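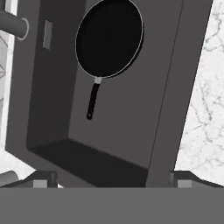 Hi everyone, thanks for coming along! I'm going to tell you about the open day Gestari put on at their Fallis site back in July, and I'll try to keep it to nine minutes (hold me to it). They started us off in the simulator before we got anywhere near the real arm, and I'm so glad they did. The job was a kitchen one: a black frying pan hanging in a grey cabinet, handle down, gripper wide open in front of it. Sounds easy, right? I had a go and knocked the cabinet side on my first try!

(Pause, let them laugh.)

Then the floor demo. There were 22 of us squeezed behind the yellow tape, and the Cestodano people asked most of the questions, mainly about cycle times. Mine was about training runs. They'd done more than 200 in simulation for that one task, and I wrote it down twice.

Mention the sausage rolls. Then over to the Ammann trial and what we'd want to ask before booking our own visit.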